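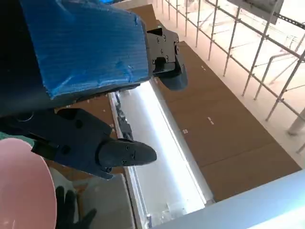

Blue wrapping, creased and a little torn.

The Deposit
by Maxine Treloar

The apartment on Cordier Street had come to Aurélien Rolland with six rules, typed on one sheet and taped inside the closet door. Five of them concerned the carpet. The sixth said that the piano must not be played, moved, leaned on or discussed with the upstairs neighbor.

"There's no piano," Aurélien told the landlady over the phone.

"Then you'll have no trouble with it," said Mrs. Hakora, and hung up.

He had signed for a year. The deposit was 2000 dollars, a sum he had borrowed from his sister, who brought it up at birthdays. So he vacuumed the carpet in the direction specified, kept his shoes on the mat, and did not play the piano. As far as he could tell he was an excellent tenant.

In November the upstairs neighbor came down to borrow a can opener. Her name was Dorkano, first name not offered, and she stood in the doorway looking past him at the long wall where a person might put a piano if a person had one.

"You got rid of it," she said.

"Of what?"

"You know of what."

Aurélien considered rule six. It said nothing about being discussed at. "I couldn't say," he said, and gave her the can opener, and she went back up the stairs slowly, like a woman composing a letter.

She was. It arrived under his door the next morning, four pages long, and it thanked him for the quiet. She had suffered nine winters of Schubert, she wrote, or something that had set out to be Schubert, and she had never once complained except to the landlady, the city, and a radio program. She enclosed a coupon for soup.

He called Mrs. Hakora. "I think there used to be a piano."

"Have you been discussing it?"

"Only with you."

"I'm not upstairs," she allowed, after some thought. "My husband played. He took it with him when he left. It was the only thing he took, and I had to remove a window." There was a pause, in which he could hear a kettle. "I never updated the sheet."

"You could take the rule off."

"I could," said Mrs. Hakora, in the voice of someone who had been asked to sell a kidney.

He let it go. In spring his sister bought a used keyboard for her son, who lost interest before the batteries did, and she asked whether Aurélien had room for it. He had a whole wall. He set it up there with the volume down to nearly nothing and taught himself the left hand of a waltz – the right hand was in a different book.

On the third evening there was a knock. Mrs. Dorkano was in the hall in her slippers, holding his can opener.

"Is that what I think it is?" she said.

"I'm not allowed to discuss it."

She listened a while to the silence coming out of his apartment. Then she handed him the can opener and asked if he knew any Schubert.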